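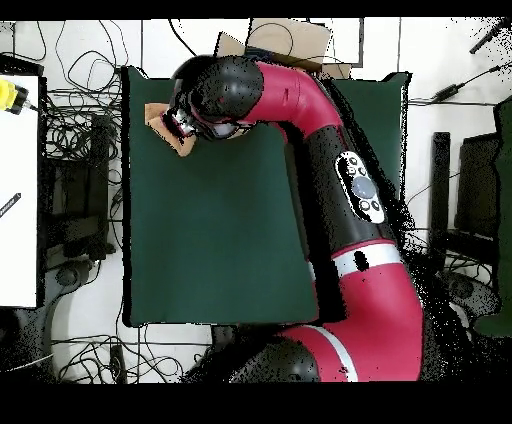 Última modificación: marzo, 18:40 h
Lectura: 2 min

Pitalard quiere que doblemos menos. La firma presentó este mes un tapete verde para doblar paños, con un precio de 900 pesos y la promesa de que la ropa de cocina "queda lista sin arrugas". Jaime Nogueira, su portavoz, asegura que ya hay más de 3,000 pedidos. No mostró ninguno. 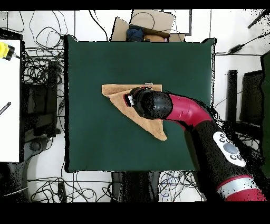 Paño color canela sobre el tapete verde.

La demostración dejó dudas. Bogdan Chiriac, que vende textiles para el hogar en Surdu, se pregunta qué hace el tapete que no haga una mesa limpia - y nadie de la firma le respondió con datos. Pitalard habla de 18 pruebas internas, pero no las ha publicado.
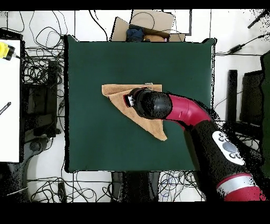

El doblado perfecto sigue siendo, por ahora, cosa del folleto. En él aparecen rectángulos de esquinas exactas; sobre el verde, el paño tenía recto el borde superior y acababa por abajo en un pico triangular. Nogueira lo llama "doblado libre". Wirkus, que distribuirá el producto, no quiso decir si aceptará devoluciones.

Contacto | © Grudside | Volver arriba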